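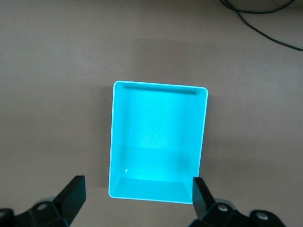

Surmont Seed Savers - members' list
Subject: Re: [surmont-seeds] Bouzid peas, and cleaning small lots of seed

Hello all,

Oh, I'm so glad someone asked about the Bouzid peas! I've been growing them for four seasons and I could go on for pages, so I'll try to stick to the questions and then wander off at the end. Quoted bits first.

> We're new on the list, up on the Dimden side where the frosts
> come late. Last winter we got a packet labelled BOUZID - TALL -
> from the swap table, and they've done so well that we'd like to
> save our own this time instead of eating the lot.

Good on you. They are very hard not to eat. Peas are about the kindest thing you could start with, as they mostly pollinate themselves before the flower even opens, and a row of Bouzid next to a row of something else will nearly always come true. I leave a few metres between mine and the snow peas and have only had one odd plant in all that time, a short purple-flowered thing that I pulled out and now wish I'd kept.

> First question, how many plants do we need to save from? We've
> read 20 in one book and 400 in another, which is not much help
> with a trellis the width of a garage door!

Twenty will do you nicely. I think the 400 must have come from a chapter on corn, or from somebody with a paddock. For peas you can get away with fewer than 20 if that's all that came up, but more plants give you a better spread, and if a few are miserable you can leave them out. Please do leave them out. Walk along while they're in flower and tie a bit of wool on the ones you like the look of, and then don't pick a single pod off those, however tempting. I used green wool my first year. Don't use green wool.

> Second, when do we pick? Ours are starting to go leathery at the
> bottom but there are still flowers up top.

Leave them a while yet. You want the pods tan and papery, and the peas rattling when you flick them with a finger. The bottom ones get there well ahead of the top, and I just go along every few days in December with a bucket and take what's ready. If there's a proper wet spell forecast, pull the whole vine, roots and all, and hang it upside down in the shed with an old sheet underneath. The pods that are nearly there will finish off on the vine. The green ones won't, so eat those.

> Third, how does everybody clean it? We ended up with a washing
> basket of husks and a kitchen floor we're still finding peas on.

This is my favourite part, so settle in.

For peas and beans I put the dry pods in a pillowcase, tie the top, and walk on it in socks. Not boots, you'll split them. Then tip it out from one bucket to another in front of a fan on low - outside! - and the husk blows off and the peas drop straight down. Two or three pours and you're nearly done. With a small lot you can skip the fan and do it by hand in front of the radio, which I prefer anyway.

For the last sort I like a shallow plastic tray or bin in a strong colour, turquoise or bright blue, something a pea could never be. Every split one, every bit of stem and every weevil-eaten one shows up against it, where on a white plate the pale peas just vanish. Brown paper goes down on the table underneath. When you've finished you fold the paper in half and pour the strays back down the crease, and your floor stays out of it.
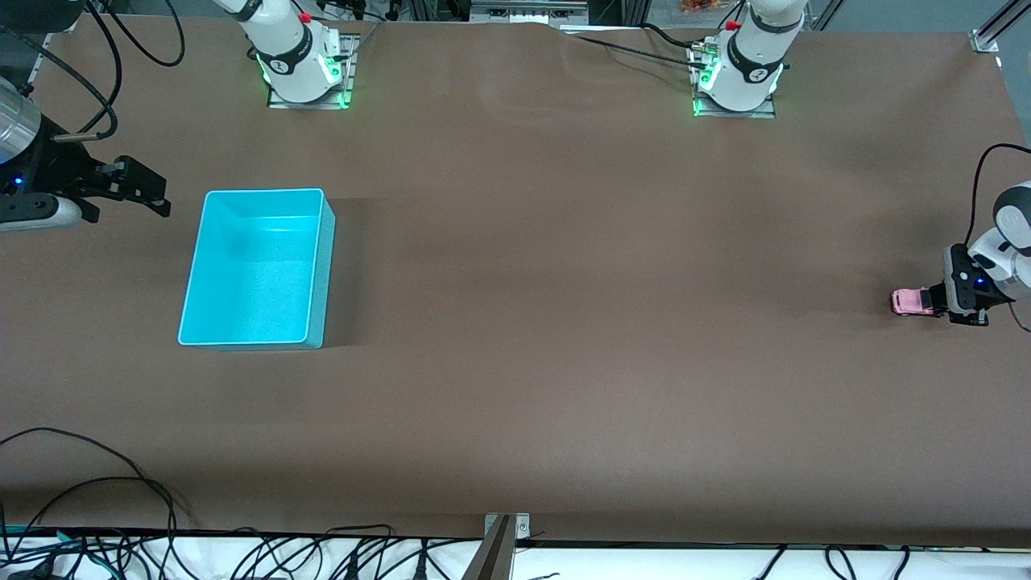

Bright blue plastic bin on a table covered in brown paper.

Rounded corners are worth looking for if you're buying one, by the way. Small seed gets into a square corner and stays there until you're sorting the next variety, and then you've got mystery lettuce.

> Lastly, has anyone kept the seed more than a year, and did it
> still come up?

Yes, and very well. I had a jar of Bouzid that got pushed behind the pickles and missed two sowings. I put 20 on damp paper towel as a test and 17 had shot within the week. Dry them for longer than you think you need to (if you can dent one with your fingernail it's not ready), then freeze them for a few days in a sealed jar to see off any weevils. Let the jar come back to room temperature before you open it or you'll get condensation all over your nice dry peas. After that, a cupboard on the cool side of the house is fine.

And label it. Inside the jar as well as outside, in pencil. I know everyone says so, and I still have a jar here that says "good ones".

Now the wandering off. If you like Bouzid, you must try Starnholm, which is a drying pea, shorter and much later, with a round olive-brown seed that makes the best soup I know of. It isn't much chop as a fresh pea, a bit floury, but it stands up to wind better than anything tall and I hardly stake it. On the Dimden side you'd want to sow it a couple of weeks after the Bouzid, so the flowers miss those late frosts. The flower will go at the first hard one, though the plant itself doesn't seem to notice. I've got plenty and would happily send some up.

I weighed a scoop of each last time we packed for the swap, mostly because I was curious. Starnholm came in smaller and heavier than I'd guessed, and 1000 seeds fit in an old coffee jar with room on top. The Bouzid needed the next size up. We made 56 packets between the two in one afternoon, and my fingers were stiff as pegs afterwards, but what a lovely sight, all lined up in the shoebox.

One thing I'd love to hear back on from anybody who has grown Bouzid in heavier soil: do your lower pods fill properly? Mine are on sand with a lot of compost, and they fill right to the tip, but a friend on clay gets four good peas and then a row of tiny ones. We can't work out if it's water or if her strain has drifted. If somebody has both soils and would put in a short row of each, I'll post you seed from my tagged plants so we're at least starting from the same place.

Also, the seed cupboard is low on broad beans and anything in the parsnip line. Parsnip has to be fresh, so please don't send last year's, I've been caught that way.

Welcome to the list, and tell us how the rattling goes!

Cheers from the sandy end of Surmont

--
Surmont Seed Savers members' list
Replies go to everyone. To swap off-list, write to the sender directly.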